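Pillai Stone-Look Surface Film
Home > Walls & Worktops > Self-adhesive film > Pillai

Dark grey, veined | Pale grey, veined | Pale grey, tile panels
Sold by Jukach

In stock. Ordered by 16:00, packed the same day.

Marble is heavy, expensive and stains if you show it a lemon. Pillai film is none of these things, and it comes on a roll. Stick it to a tired worktop, a shelf, a utility room wall or the top of that chest of drawers you keep meaning to sand, and from standing height most visitors will take it for stone. Visitors who kneel down and tap it are beyond our help.

The dark grey has thin white and rust-coloured veins with a scatter of pale flecks. It hides crumbs superbly, for better or worse. The pale grey is calmer, with faint white veining, and comes plain or printed with grout lines in large panels. We sell more of the dark for worktops and more of the pale for walls, though you may of course do it the other way round and live in a cave.

Dark grey marble effect below, pale grey behind: 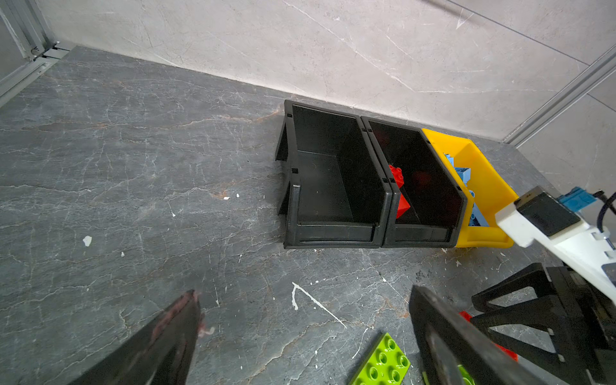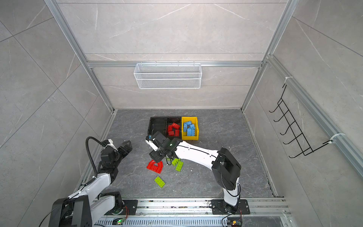
What you get

One roll, 47 cm wide, in the length you choose from the menu. A paper backing with a printed grid, so you can cut straight even if you have never cut straight before. A felt-edged squeegee. An instruction sheet in very small type, which we have retyped below in the interests of domestic harmony.

Fitting

Wash the surface, rinse it, let it dry. Then wash it again, properly this time. Grease is the usual reason for film coming up at the corners, and kitchens are made of grease.

Cut each piece 2 cm too long at both ends. Peel back a hand's width of the paper, line up the edge, press down and work away from yourself with the squeegee, pulling the paper out as you go. Do not peel the whole sheet in one go. It will find itself, then your sleeve, then the dog.

Small bubbles can be pricked with a pin and smoothed flat. Large bubbles mean lifting the film back and having another go. You have 17 minutes or so before the glue makes up its mind, less in a hot room.

At inside corners, cut and butt two pieces together. Trim with a new blade.

Where not to put it

Behind a gas hob. Inside a shower. On fresh paint, bare plaster or anything flaking. On your landlord's real marble, for reasons you can work out.

Looking after it

Warm water and washing-up liquid. No scouring powder, no bleach, no steam mop. Use a chopping board and a trivet. The film copes with a mug of tea but has no opinion worth hearing on a pan straight from the oven.

Goes with

Stidix edging strip, in silver or black, for worktop fronts where the cut edge would show.
Premum surface cleaner, for the second wash. It smells of swimming pool and works very well.

Samples

We post A5 samples of all the finishes. Please order them. Dark grey on your screen and dark grey in a north-facing kitchen in February are two different colours, and we would sooner send you a small piece for nothing than take back a large one covered in hair.

Returns

Unopened rolls, 16 days. Cut lengths can't come back unless faulty.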